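Tetum Project: Progress Report to the Maldonado Fund
Sultwood Robotics Club
Report date: 07/09/2024

Summary

The arm works. The students can run it without help from staff, and it can pick up a container and pour from it into a cup. Whether that adds up to what we promised in the application is a harder question, and our answer at this point is "partly."

The application said the club would have Tetum ready to prepare a simple drink at the Kestthorpe open competition. We still plan to enter. We no longer think it is safe to promise the whole drink, and we would like the fund to hear that from us before it shows up in the results.

Work since June

The club has 12 students on the project. Most of the work since June went into pouring, which we had expected to finish quickly. It took over the schedule. A student moves the arm by remote control, the run is recorded, and the recordings are used to train the software that will later move the arm on its own. The club now has 1,533 recorded runs on disk.

That number looks good in a report and we would ask the fund not to lean on it too hard. A fair share of the early runs were made before the students agreed on where the cup should go, how far to tip the jar, or when a run should be called over. Some are near copies of each other. We started sorting them late, and the sorting is slow, dull work that the students understandably put off. Until it is finished we can't say how many runs are worth training on.

The best decision of the period came from the students. They put a kitchen scale under the cup so that a pour is judged by weight. Before that, a pour was good if the person watching said it was good, and the people watching were the same ones who had built the thing. Scores went down once the scale came in. We take the lower scores as the first ones worth reporting.

What the software can do alone

Less than the videos on the club page suggest. With the cup in its usual spot and the lights on, the arm reaches the container and grips it on most tries. Pouring is less steady. It tends to stop early, and if the container is fuller or emptier than usual the weight in the cup is off by enough that we wouldn't call it a pour. Move the cup a hand's width and the results get worse again.

The club has not tested it in any other room. Kestthorpe will be another room, with other lights and a table we haven't seen. We have asked the organizers for the table height and are waiting to hear back.

The cutting step has not been attempted by the arm at all. It stays in the plan on paper. We don't expect it to be ready and would rather drop it now than carry it to the end as a line marked "in progress."

Learning

The fund asked for evidence that students are learning. We have build notes, the log of runs and a short written test given in June. The test was written by the same staff who teach the sessions, so treat it with some care. The logs are better evidence. Early entries say things like "didn't work, try again." Recent ones name the starting weight, the end weight and what was changed. We think that is real progress, though it is uneven, and a few students do most of the writing.

Budget

Spending is within the grant. We bought 2 replacement cables and a spare set of finger pads that were not in the original list. The travel line has not been touched. If cutting is dropped, we ask to move that money to practice time away from Sultwood, even if it is only a borrowed classroom down the road.

Requests to the fund

1. Approve dropping the cutting step.
2. Approve moving the cutting money to off-site practice.
3. Accept a second report after 4 more sessions, with weights for every unassisted pour, good and bad.
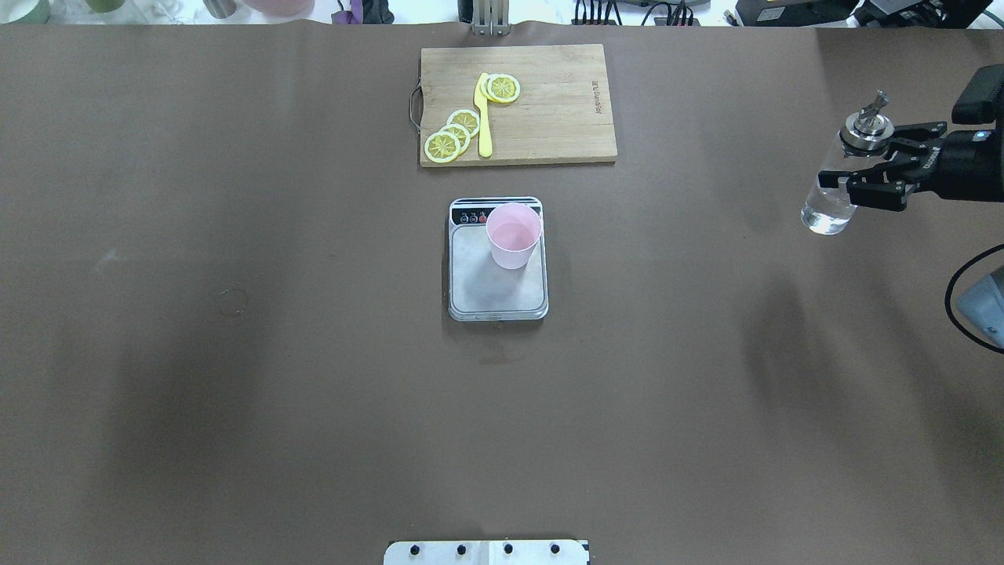
STUDENT PROJECTS / TETUM / BENCH WORK

The pouring setup has the pink cup on the scale and the glass container in the gripper. The cutting board, yellow plastic knife and lemon slices belong to the step we are asking to drop. Cup position is still set by eye between runs, and we want it marked on the scale before any more recordings are made.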